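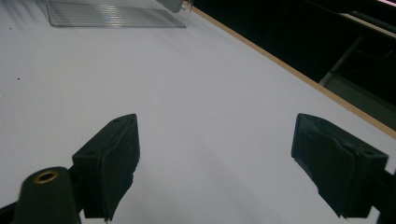 Mar 31, 2025

Belau soundtrack, vinyl transfer. Second day on the side B problem.

Started from the 24-bit masters Linia sent over, not the ones on our own drive. The two sets don't match. Track 4 on theirs has a longer tail, and the boss theme loops twice before the fade where ours loops once. Going with theirs until somebody tells me different. I renamed our folder "old" and left it where it was.

Side lengths as they stand: A is fine. B runs long because of the double loop, and the cutter wants it shorter or quieter. I tried three ways of getting there.

1. Single loop on the boss theme. Saves 90 seconds. Sounds abrupt going into the village music, but you get used to it after a few listens.
2. Move the village music to the top of side C. Breaks the game order, and the printed track list has already gone to Sokari for the sleeve.
3. Leave everything and drop the level 2 dB. The quiet harp opening is then down in the surface noise. Don't like it.

Made test files of 1 and 3 and put them in the transfer folder with the settings written in the file names. Did not bother with a file for 2.

High end: the chip arpeggios in the cave track are still harsh. They were written for a handheld speaker and there is a lot of energy up there that a lathe won't take kindly to. Low-passed at 15k and put a de-esser across the lead only. Better. Bass below 40 Hz summed to mono, same as on the Vincze record.

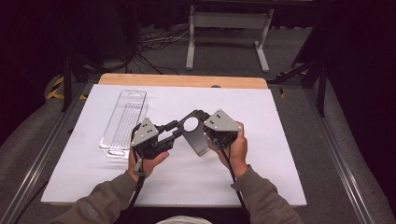

Ferenc Kiss wrote back in the afternoon that option 1 is the only one he would sign off on, that the second loop was only ever there to fill time on the old CD, and that the composer asked for it to go before the CD was pressed. He also wants the gap before the village music opened up by a second or so. Tried it with a second and a half and it does take care of the abruptness. New file is marked 1b.

So it's 1b unless the test pressing says otherwise.

Pressing numbers from Linia: 3,080 total, of which 600 are the colored edition with the map insert. The colored ones go first. I asked whether both editions come from the same lacquers and the answer was yes, so one set of tests covers everything.

Side C and D not touched today. The D side has the two unused pieces from the December sessions, and those came in at 44.1 while the rest is at 96. Need to ask whether higher rate versions exist before I convert anything.

Left over:
- check the pops at the start of the shop theme, left channel only, may be in the source
- send Sokari the corrected time for the boss theme if times are printed on the sleeve
- ask Linia who cleared the title jingle, it isn't on the cue sheet
- put the small monitors back on the stands, I had them on the desk for the cave track and the bass reads wrong there
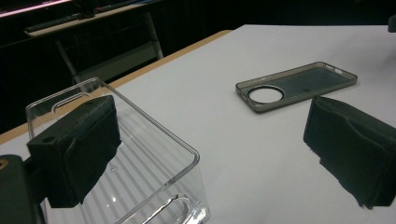 Page last changed: Mar 31, 18:52

Listened to 1b again on headphones before closing up. The fade on the boss theme starts slightly early on the right channel, which I think is the reverb print and was there before. Will compare with the CD tomorrow. Sent nothing to the cutter yet.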